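Workshop notebook, May, entry 27
Bench 4, started 9.15 in the morning

Continued with the sourdough crackers for the Pisdale market. Last batch was too hard at the edges and pale in the centre, so today I change only the thickness and leave the flour and the oven alone. Nadhirah Goh asked me to write the steps more fully this time, because from my last entry she could not repeat the batch. She is right, I had skipped the resting time completely.

Dough: 100 g of discard starter, fed the evening before and kept in the fridge overnight. To this the wholemeal flour from Vikum, olive oil, salt and a little rosemary chopped very fine. I mixed by hand until no dry flour was left and then stopped. When I knead longer the sheet pulls back during rolling and I lose the even thickness. The dough felt a bit softer than usual. Possibly the starter was more liquid, I did not measure this, and I should.

Rested under a damp cloth until 10.40. The colour did not change but the dough became much easier to press flat with the fingers.

Rolling: between two sheets of baking paper, first with the heavy pin, then with the thin one. I made one sheet at the old thickness for comparison and the others thinner. Pricked all of them with a fork before cutting. The fork must go right through to the paper, otherwise there are big bubbles and the bubbles burn first. Cut with the pastry wheel, no separation of pieces, they break along the lines after baking.

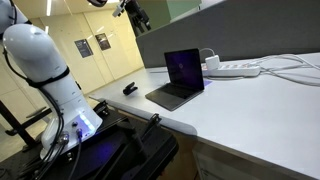
First tray went in at 11.20. The oven at Skillville is stronger on the back left side, I have noted this before and it is still the same. I turned the tray at half time. The old thickness came out as I remembered: brown rim, and in the middle it bends before it breaks. The thin sheet was ready 4 minutes earlier and had an even golden colour, with only one corner too dark. It snaps cleanly. The flavour is a little more bitter than I like, and Nadhirah thinks it comes from the rosemary and not from the baking. We will see.

Second tray, same thickness, but with the salt sprinkled on top after brushing with oil. This looks nicer and I prefer the taste. A part of the salt falls off when you break the pieces, so for packing in bags it is maybe not practical. The bottom of the bag would be all salt.

Third tray I forgot to turn. Half of it is good.

Count after sorting: 111 pieces good enough to sell, the broken ones are in the blue tin for whoever is hungry.

Storage test: one jar closed while the crackers were still slightly warm, one jar closed after full cooling. Both are on the shelf above the sink with labels. Please do not open them before I have tasted.

To do:
Weigh the starter and the water separately next time.
Try half of the rosemary.
Ask Yeoh if they still have the smaller paper bags, and what is the price now.
Clean the pastry wheel properly, there is old dough behind the blade.

Finished 2.30, oven off, cloths in the wash.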